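How to plan an opening day for a new school building

So your school has a new hall, library or boarding house, and someone has asked you to organise the opening. Lucky you! I've helped with four of these now and I still get butterflies when the ribbon comes out. It's a lovely job if you start early.

Step 1: Settle the guest of honour first

Everything hangs on this. Write at least two months ahead, give a choice of dates, and say plainly what you'd like them to do (cut the ribbon, unveil the plaque, speak for five minutes). When we opened the dining hall at Metville we left the plaque wording until we had a firm yes, and I'd do the same again.

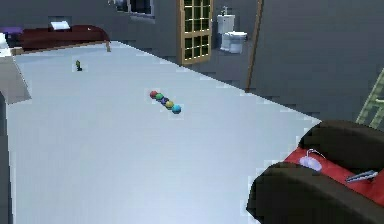
Step 2: Work out your numbers

Our hall seats 200, and we sent out 130 invitations, as most people bring a partner. Pupils need places too – it's their building! Ask Year 6 or the boarders to sit near the front, where they can see.

Step 3: Write a running order

Keep the formal part under an hour. Ours went like this:

10.00 Guests arrive, tea served
10.30 Welcome from the head
10.40 Song or prayer by pupils
10.50 Guest of honour speaks
11.05 Ribbon and plaque
11.15 Tours in small groups

Danish Cheema ran our timings and gave every speaker a printed copy the evening before. Do that. Speakers are much better behaved with a piece of paper in their hand.

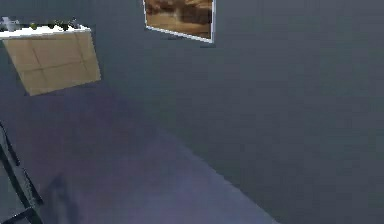
Leave a gap of ten minutes somewhere in the middle as well. If the guest's car is late you can shorten the tea, and if everyone is on time the choir will happily sing another verse.

Step 4: Thank the donors properly

Read the names out slowly and check how to say each one beforehand. Atif Qureshi rang every family who had given to the Wallik wing, which raised some 4000 in small gifts alone, and people were so touched to be asked. 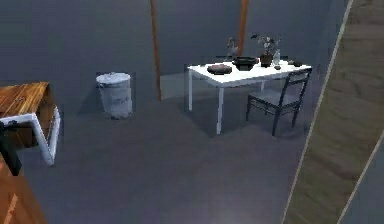 Step 5: Train your pupil guides

Pick pairs, a chatty one and a careful one, and walk the route with them twice. Let them choose what to say about each room. Our guides told visitors all about the old leaky kitchen, and it went down a treat!

Step 6: Send thank-you letters

Get them in the post within a week, with a pupil's signature next to the head's.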